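Prunden Supper

The Prunden Supper is a yearly evening meal with a prize draw, held in the town of Skuditz on the second Saturday of September. It takes its name from the Prunden, the old grain hall beside the river, where it was first held and where it still takes place in most years. The supper is organised by the Skuditz Reading Society, and the money from the draw pays for school books and for travel costs of pupils who attend the upper school in Fisau.

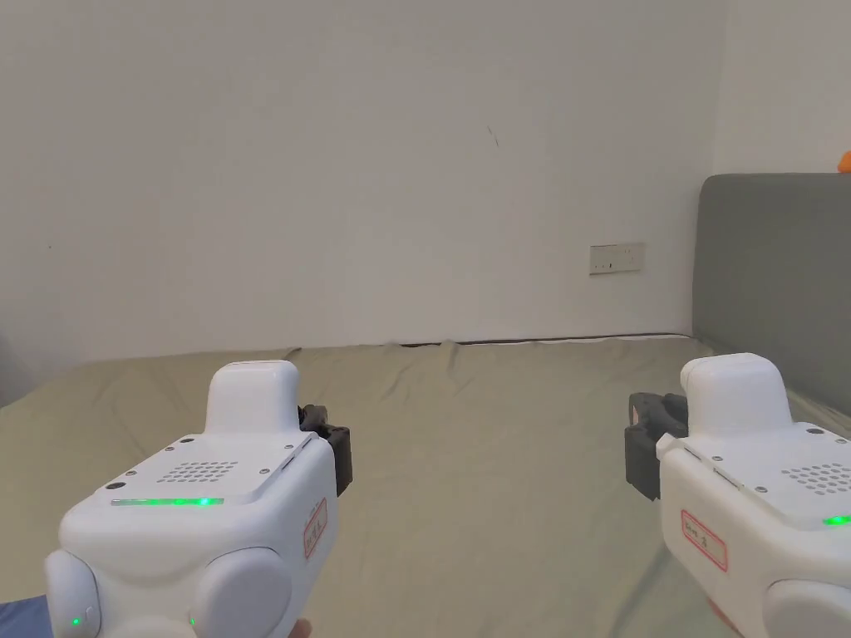
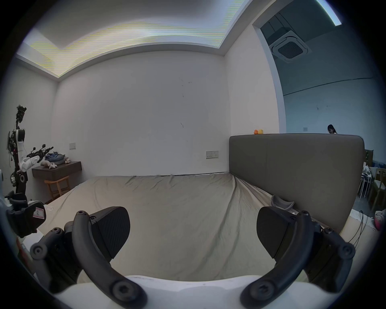 The supper should not be confused with the Prunden Market, which is held in spring in the same building and is run by the town.

Name

In local speech the event is mostly called only "the Supper". The form "Prunden Supper" appears on the printed tickets and came into use when a second meal, the Sarmiento Supper, was started by a neighbouring club and the two had to be told apart. Older members also say "the Long Table", after the way in which the hall was furnished in the early years, when all guests sat at one table going from the door to the far wall. This arrangement was given up because people in the middle could not leave their places during the speeches.

History

The Reading Society was founded as a lending circle, and its members met in private houses. When the circle became too large for this, it began to rent the Prunden for its closing meeting before winter. Members brought their own food and put it on a shared table. The first draw was held at one of these meetings, with a single prize, a smoked ham. A note in the society's minute book gives the winner only as "the lady from the mill", and her name has not been found in any later source.

For some years the draw was made for amusement and the money was used for buying lamp oil and firewood for the reading room. The decision to give it to pupils came after the school in Skuditz lost its upper classes and the older children had to travel to Fisau. The minutes show that the decision was disputed. A part of the members wished to keep the money for the library, and as a compromise the library received the income from the drinks. This division is still in force.

The supper moved out of the Prunden twice. The first time was after a flood, when the floor of the hall had to be laid again, and the meal was held in the riding school. The second time the roof was under repair and the guests were divided between two inns, with the draw carried out in one of them and the results taken to the other on foot. The second inn complained that it heard the results too late, and a small rule was added to the statutes that the draw must be held in a place where all ticket holders can be present.

Order of the evening

The doors are opened at six o'clock. Guests are received with a glass of plum wine or apple juice, and the prizes are shown on a side table until the first course is served. After that they are covered with a cloth, and it is considered bad manners to lift it.

The meal has three courses. The first is always a soup of leeks and barley, served from large pots at the ends of the tables. The main course is changed from year to year, but it must include one dish without meat, a custom that is older than the written rule on it. The sweet course is a flat cake with poppy seeds — baked in Skuditz by turns in the two remaining bakeries, so that neither has the order two years together.

A speech is given between the main course and the cake. It is limited to 10 minutes. The speaker is usually a former pupil who received support from the draw. There is no music during the meal. After the draw the tables are moved to the sides and there is dancing until midnight.

The draw

Tickets for the draw are sold apart from the tickets for the meal. Since the last change of rules, 600 draw tickets are printed each year, and unsold tickets are destroyed before the drum is closed. There are 18 prizes. The first prize is still a smoked ham, although it is now given together with a sum of money, and the winner may refuse the ham without losing the rest. The other prizes are given by shops and households in the town and have included bicycles, bedding, garden tools, a year of haircuts and a cartload of firewood.

The numbers are drawn in rising order of value, beginning with the smallest prize. They are taken from the drum by the youngest guest who is able to read the number aloud. A winner who is not in the hall has until the end of September to claim the prize at the reading room. What is not claimed goes back into the draw of the next year.

A person can win only once in an evening. If a second ticket of the same person is drawn, the ticket is put aside and a new one is taken. This rule has been criticised by visitors from Fisau, where draws of this kind are commonly held without such a limit.

Guests and tickets

The Prunden has room for 500 seated guests. Members of the society may buy their tickets in the first week of sale, and the rest are then open to everyone. Children pay half price and sit with their families. There is no separate table for guests of honour, and places are given by lot at the door, except that people who come together may ask to stay together.

Relation to the Sarmiento Supper

The Sarmiento Supper is held in late winter in the Sarmiento quarter, on the other bank of the river. It is smaller, has no draw, and asks guests to come in costume. The two events lend each other plates and benches, and many people attend both. A proposal to join them into one event was voted on by the Reading Society and was not accepted.

See also

Prunden Market
Skuditz Reading Society
Upper school in Fisau

This page was last changed on Monday, June 29, 2026.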